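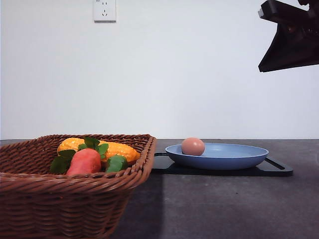 Kendra Sawatzky asked in her last note to us whether anyone in the Umali kitchen would miss the old way of keeping eggs, and whether a basket was really going to change how people cook. We loved the question, and after a full season with the new counter we have plenty to tell her and everyone else at Fultton who backed this grant.

First, the numbers you asked for. When we applied, the breakfast hour at Umali was feeding 22 households. By the end of February it was feeding 40, and on the busiest morning we boiled 90 eggs before nine (a record, and we cheered). The kitchen itself is the same size it always was. What has changed is how the counter is laid out, who can reach what, and how much time goes into hunting for things.

Eggs used to live in their cartons on top of the refrigerator, which meant that shorter cooks had to ask for help and cartons came down in a hurry. Now they go into a woven basket on the counter, with a plate beside it. You take out what you need, put it on the plate, check it for cracks, and cook from the plate. It sounds so small! But new people pick it up on their first morning without anybody explaining it, and the number of broken eggs in the log has dropped every month since we started. 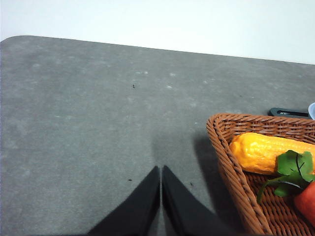 Florante Tolentino wrote in the kitchen logbook that the basket should go on the left for good, and that whoever keeps moving it to the right should please cook one breakfast with it there and see. Three people signed underneath and two added the opposite opinion. We have decided to let each shift place it where it suits them, as long as it goes back to its spot at closing. The debate is still going, very cheerfully, and we count it as a good sign that people care where things go.

Work surfaces were the second part of the grant. We had planned to spread the money over three areas and in the end put most of it into one good long stretch for egg and bread prep. The rounded corners were Homa Mohammadi's request, after a winter of bruised hips, and they have been a hit. Gray was a compromise between people who wanted white and people who wanted anything else. It shows flour and dust more than we expected, so wiping down now happens between batches as well as at the end. The Casex cleaner in our original budget left streaks, and we have gone back to dish soap and warm water, with a saving on that line.
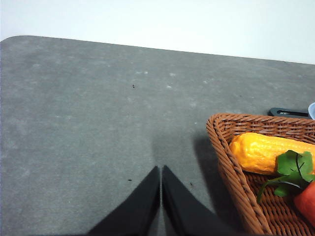 The gray work surface, with its rounded corner.

Training has been the happiest surprise. We offered a short morning session called Nilow Basics, covering handwashing, egg checks, plates and putting things back, and expected a handful of people. We filled every place and ran it again the following month. Renato Villanueva led both rounds and has already rewritten the handout so that it fits on one page, with bigger type and fewer words. Several people who came to learn are now on the regular cooking schedule.

Plates are the one area where we are behind. The older set is chipped and comes in four different sizes, so stacks lean and the drying rack never holds as many as it should. We want to move to plain round plates with a proper rim – easy to grip, easy to stack, easy to see a crack against – 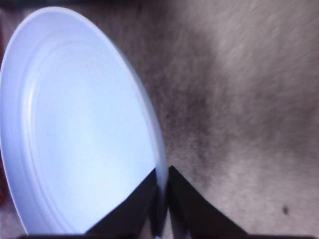
and we have been trying a few shapes at the counter before ordering. The flat ones lost votes quickly, as a whole egg rolls right off them. A shallow center with a raised edge is the clear favorite so far. Chutima Saithong is collecting prices and we expect to place the order within the current budget, using what we saved on cleaning supplies.

For the next period we plan to keep the breakfast hour at its present size, replace the plates, and add a second basket so that two people can prep at once. We would also like to try a later start, at 8:30, for families coming off night work. Receipts and the attendance sheets are attached, and Kendra is warmly invited to come and cook with us.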